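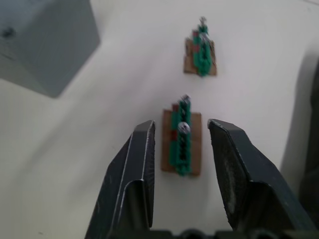
Wrist view, fingers open, green coil on its cardboard base between them, second one farther up the table.

Last updated: November
2 min read

OK, writing this down before I forget again! Marlene and I went back and forth all Sunday on the approach rule and this is where we landed:

- Fingers fully open before the arm drops below hover height – no opening on the way down.
- Slow speed from hover to grasp, whatever the cycle time says (sorry, Mackenzie).
- Hands off the table while the enable light is on. Stop the arm first, then nudge the part.
- Wipe the finger faces every 24 grasps and check them for wear. The right one looks scuffed and smudgy, so I'd like Noémie's opinion before we run the full 1,000.

Bad grasps stay in the log too, with a note (418 has none – my fault, I'll fix it).

Still open: how close can the next part stand? Sabina wants a number in the Larelel sheet and I don't have one yet.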